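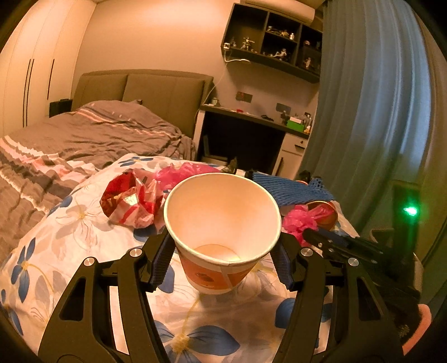
From: Celeste Cabral
To: Zorotbridge phones list
Subject: Re: Prideck battery swap, which model takes the larger cell?

I've done this on two phones now, so I'll answer the parts I can.

On June 4 the original poster wrote:

> I have a Prideck that I bought used. It came with the 3000 mAh battery
> and it no longer lasts through a work day. The seller told me the later
> version has a 3636 mAh battery in the same size case. Has anyone put
> the bigger one in the older phone? Also, does the back cover have to be
> heated, or does it come off with a pick? I don't have a heat mat. The
> phone is out of warranty so I'm not worried about that part.
>
> Second question. After the last update my charge stops at 80 percent
> and stays there overnight. Is that the battery or a setting?

The bigger battery is a little thicker than the old one. The length and width are the same and the connector is the same, but the older phone has a foam strip stuck to the inside of the back cover, right over the battery. If you leave the strip in, the cover won't sit flat at the bottom corners. I peeled it off with tweezers and the cover closed. I would not press it shut with the strip in place, as that puts pressure on the cell.

The phone will run on the larger battery right away, but the percentage will be wrong at first. Mine dropped to 1 percent and then stayed on for a long time. I let it run down until it shut off, charged it to full with the power off, and did the same thing again the next day. After that the reading was close enough. The settings page still shows 3000 as the capacity. As far as I can tell that number is just written into the software and doesn't change with the part.

For the cover, a pick alone won't do it unless somebody has already had the phone open. The factory adhesive is strong along the side with the volume keys. A hair dryer on its hot setting is fine. Move it along the edges for a few minutes, then start at the bottom next to the charging port, where there is a small gap. Don't push the pick in deeper than the edge of the frame on the left side. The cable for the fingerprint reader runs there, and it is easy to cut. I did cut it on the first phone. It still works with a PIN.

The screws under the cover are all the same length except the one next to the camera, which is shorter. Keep that one apart from the rest. A long screw in that hole will reach the board.

Where to buy: I got both batteries from Yammine for 40 dollars each, with the adhesive strips included. There are cheaper ones around. I tried a cheaper one before that and it had swollen by the end of the winter, so I stopped looking. Check the date code on the label when it arrives and send it back if it's more than two years old. Mine were both recent.

About the charge stopping at 80 percent, that is a setting. The update turned it on for everybody. Go to Battery, then Charging, then turn off Protect Battery. On some phones it's under Device Care instead. If you use the Feta launcher, the shortcut on its quick panel does not change the real setting, only what the panel shows, so use the main settings menu. I left mine on in the end. With the larger battery, 80 percent gets me to the evening with some left over.

Before you order anything, turn that setting off and use the phone normally for a couple of days. If you've been starting every morning at 80 percent on an old battery, that could be a good part of your problem, and it costs nothing to check. Look at the screen-on time as well. With the original battery in good condition I used to get nearly 4 hours of screen time with the brightness at the middle. If you're getting well under that from a full charge, replace it.

One thing I can't answer is whether wireless charging works with the bigger battery. Neither of my phones has the coil. I think there was a thread on it last year, but the archive search is not finding it for me. If someone on the list has the model with the coil, please post, as the coil sits on top of the battery and the extra thickness might matter there.

I have a spare set of adhesive strips for the cover if you want them. Write to me off list with a mailing address.

Celeste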